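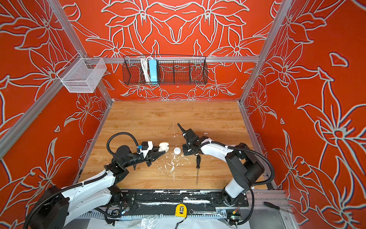
Keeping small things clean and findable

Most of the mess in a house is made of small things. Keys, batteries, chargers, spare screws, the cap off something. These are the habits that have worked in our place and in the workroom at Skirbridge, where Maite Mateos and I share one bench and one set of drawers.

Drawers

Empty the whole drawer onto a towel before you start. Wipe the inside with warm water and a drop of dish soap and leave it open until it's dry. Put back what you used in the last month. The rest goes in a shoebox with the month written on the lid. Ours says October. If the box hasn't been opened by the time you need the shelf, go through it once and let most of it go.

Cut-down cereal boxes make good dividers. Fold the cut edge inward and tape it so it doesn't fray.

Labels

Masking tape and a pencil. Marker bleeds on masking tape and looks grey after a year. Write the size as well as the name, so "hooks, 23 mm" and not just "hooks". Fold one corner under so you can peel it off later without using your nails.

Batteries

Store them in a dry drawer with the ends covered. A strip of tape over the terminals of a 9-volt is enough. Flat ones go in a jar by the back door and get taken to the recycling drop-off on a Saturday, along with the dead light bulbs.

Earbuds and their cases

Lint collects in the bottom of the case where the buds sit. Take both buds out first. Use a dry cotton bud, then a wooden toothpick for the corners, and go gently near the charging contacts. No water and no sprays inside the case. The mesh on the buds can be brushed with a soft, dry toothbrush, held mesh side down so the bits fall out. Wipe the outside with a barely damp cloth and leave the lid open for a while before you put the buds back. 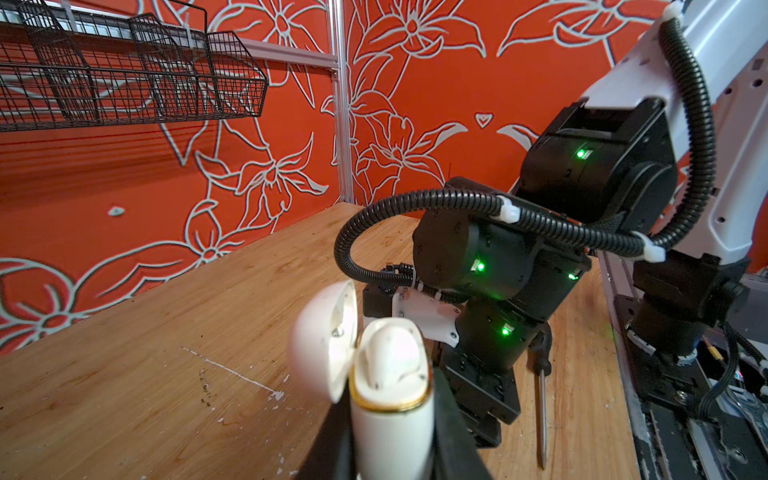 Sticky residue

Cooking oil first, left on for 17 minutes or so long as it takes to have a cup of tea, then dish soap. Eucalyptus oil is faster but test it on a hidden spot, as it can dull some plastics and painted finishes.

Cords

Coil them loosely and hold them with a strip of old bicycle tube. Damian Widmer gave me that one. Rubber bands perish and stick to the cord in hot weather.

Bench tops

Brush first, then wipe. Wiping over grit scratches the finish. A 57 mm paintbrush with the bristles trimmed short gets into the gap along the wall better than a dustpan brush.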